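Learning to live with a white table

It was May when we finally gave up on the old dining table, the dark one with the split down the middle that ate crumbs and, on one memorable evening, a whole hearing aid battery. I had put up with it through two apartments and a house, and I'd grown fond of it in the way you grow fond of a car that only starts when you talk to it. But the split kept widening, and the leaf had stopped fitting altogether, so one afternoon we drove out to Mladenović on the Hunitz road to "just look." You know how that goes.

I had my heart set on something in oak. I'd told everyone it would be oak. Then I sat down at a plain white table from their Lullance range to rest my feet, and I put my elbows on it, and twenty minutes later I was still sitting there. It was so bright! The whole corner of the store seemed to be leaning toward it. The price tag said 242, and that included the legs, which on some of the others it did not, so home it came in the back of the car with my knees up around my ears.

I'll admit the first week was hard. A white table shows you everything you've ever done. On the old one I could leave a tea ring until the weekend and never see it, but on this one a tea ring looks like a planet. Pencil marks, pepper, the gray smudge from the newspaper, a thread off somebody's sweater. I went around with a cloth in my hand from breakfast on, and I was not good company.

What changed things was using it for sorting. I had a 1,000-piece puzzle I'd been meaning to check for missing pieces before passing it along to my sister, and I had never managed it on the dark table, where the brown pieces simply vanished. On the white one I could see every single piece, even the awful ones that are all sky. From there I moved on to the button jar, then the drawer by the phone, then the Drillalier tin, which is what we call the old cookie tin where the screws and picture hooks live (the name is printed on the lid and I have no idea what kind of cookies they were). Small things are so much easier to deal with when there's nothing under them but white. I found 3 keys that fit nothing in this house and a very nice brass hinge.

So now I have a sort of routine, if you can call it that. Whatever drawer or box is bothering me gets tipped out after lunch, when the light is good. I put the things I know I'm keeping on my left, and the things I'm unsure of stay in front of me until I get tired of looking at them, which usually settles it. I try to be finished by 4, when people start coming in and putting their bags down. If I'm not finished, it all goes on a tray and waits for tomorrow, and I've stopped feeling guilty about the tray. 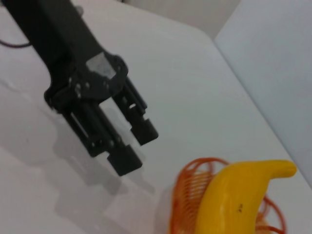 What do you use to clean a white tabletop?

A soft cloth wrung out in warm water with a drop of dish soap, and then a dry one straight after so it doesn't streak. For pencil I use an ordinary white eraser, very lightly, and I keep the scrubby side of the sponge well away from it.

I still think about the oak now and then, mostly when we have beets. But I've gotten used to all that brightness, and I notice I sit there longer over my coffee than I ever did at the old one. Next up is the sewing box, which I've been avoiding for years, and I'm told there may be some of my grandmother's lace at the bottom of it.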